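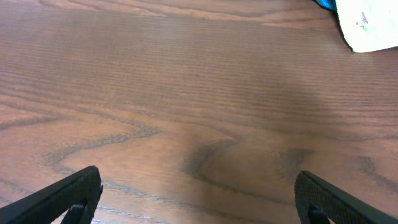
Silent Prayer in Small Groups

Silent prayer in small groups is the habit of sitting together before God without anybody speaking, usually for a set stretch of time and usually in a home. I've been adding to this entry for a few years now, mostly in the evenings, and I should say up front that I'm a fan, so take my enthusiasm into account! Where I'm describing my own group at Cindau I'll try to make that clear.

Name and meaning

People call it all sorts of things. I grew up hearing "waiting," as in "we're going to wait for a bit before we eat," and I was well into my twenties before I learned that other churches said "keeping silence" or "quiet prayer" or just "the quiet." At Closside, the retreat house where I first did it for longer than two minutes, the word on the schedule was "stillness" (which made me want to giggle the whole way through, I was a very immature nineteen).

It overlaps with contemplative prayer, but the two aren't quite the same. Contemplative prayer can be done alone and often comes with a method, such as a word you return to when your mind wanders. Group silence might use a method or it might not. The part that matters is that you're doing it with other people in the room, breathing and shifting in their chairs and having noisy stomachs.

Background

Christians have prayed silently together for a very long time. Monastic communities kept periods of quiet, and the Quakers built their whole unprogrammed meeting around waiting in silence until someone felt moved to speak. Bible readers tend to go straight to Psalm 46 ("Be still, and know that I am God") or to Elijah in 1 Kings 19, where the Lord wasn't in the wind or the earthquake or the fire. Job's friends get a mention less often, and I think that's a shame. They sat on the ground with him for seven days and seven nights without a word, and it was easily the best thing they did in that whole book.

The home group version I know best came to our area through Gaëtan Marchal, who led retreats at Closside and wrote a little booklet called Mengal. It's 30 pages, stapled, with no chapter headings, and I've lost three copies by lending them out. He printed 200 of them and the retreat house gave them away. His main idea was that a group should learn to be quiet together before it tries to solve anybody's problems.

How a meeting usually goes

There's no official order, but the groups I've visited have more in common than you'd expect. Someone reads a short passage, often a psalm, and reads it slowly. Then the quiet begins. Beginners might do five minutes, and our Monday group does twenty. A timer with a soft chime helps a lot, and please put it across the room where you can't peek at it (I will peek, every time). Someone closes with the Lord's Prayer or a plain "amen," and then you talk, or you don't.

The Asside groups do it differently. They keep silent twice, once before the reading and once after, and they leave the talking for supper. I tried that for a month and liked it more than I wanted to admit, but our crowd has babysitters to get home to.

What it feels like

The first few minutes are mostly grocery lists. After that I usually remember something embarrassing I said in high school, and then, if I'm lucky, I settle down. Some weeks I don't settle at all. I used to treat those weeks as failures and would drive home feeling like I'd been caught faking it, until an older woman in our group told me she'd been planning her tomato beds for the entire twenty minutes and figured the Lord liked tomatoes too.

Sleep happens. Our rule is that you wake a person if they snore and leave them be if they don't.

Criticism

Not everyone is comfortable with it, and their reasons deserve a fair hearing. One worry is that silence without Scripture leaves people listening to themselves and calling it God. I share that worry a little, and it's why I wouldn't want to drop the reading. Another is that quiet groups can feel unfriendly to newcomers, and I've seen that one up close. We had a couple visit who thought we were upset with them! Now we explain what's coming before we start.

There's also the question of children. Mine lasted four minutes on their first try and I was very proud.

See also

Lectio divina
Quaker meeting for worship
Psalm 46
Fasting from speech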